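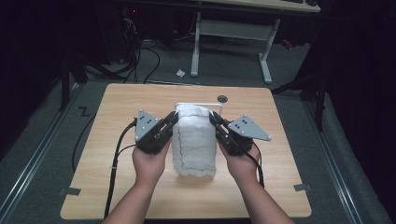

**Where do you dry dish towels when there is nowhere to dry dish towels?**

Posted by Wencombe, 08/05/2021, in Kitchens > Small Ones

We have moved into a place with 40 inches of counter, all of it spoken for. There is no oven door handle to hang anything on (the oven has a recessed grip, very sleek, thank you, previous owners). The landlord has opinions about adhesive hooks. So the towel lives in a damp heap next to the sink and by evening it smells like a pond.

I have taken to throwing it over the dish rack once the plates are put away. My mother-in-law saw this and went quiet. Is it really that bad? The rack is the cheap plastic sort, and we keep it on a small wooden table because of the counter situation mentioned above. I also have a thick quilted cloth that takes two days to dry no matter what I do to it. I'd like a solution under $20 that involves no drilling.

---

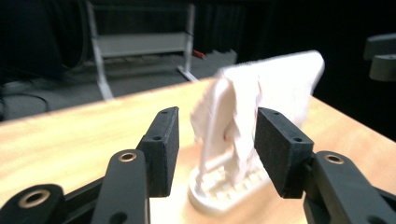
**Nieminen**
*Regular contributor, Kitchens and Laundry*

Your mother-in-law will recover. I have been hanging towels over a white plastic rack for years and have yet to be reported to anyone.

A few things to get right, though. Empty the rack first, all of it, including the one spoon. Clean dishes under a damp towel just stay damp longer, and then you've got two problems. Wring the towel properly before it goes up. And shake it out flat when you have the patience, since a crumpled one dries on the peaks and sulks in the folds. Mine goes on crumpled about half the time, so take that as advice from a hypocrite.

More to the point, look after the table. Water runs down a plastic rack and sits underneath it, and wood does not forgive that. Put a tray under there, and lift the rack and wipe once a day.

The quilted one I'd give up on as a dish towel. All that padding holds water. Stand it up or hang it somewhere with air on both sides, run it through the dryer when you can, and use thin cotton for the actual dishes.

---

**Viltaretti**
*New member*

just get a dryer

---

**Fliketti**
*Member, 175 posts*

Some of us live in apartments, Viltaretti.

Tension rod inside the cabinet under the sink, no drilling, well within your budget. Leave the door open for the first hour or it gets musty in there. Mine has fallen down twice, both times at night, and it sounds exactly like a burglar with a grudge. Tighten it more than you think.

I also rotate three thin towels so there's always a dry one. Agree with Nieminen about the tray. I used an old baking sheet.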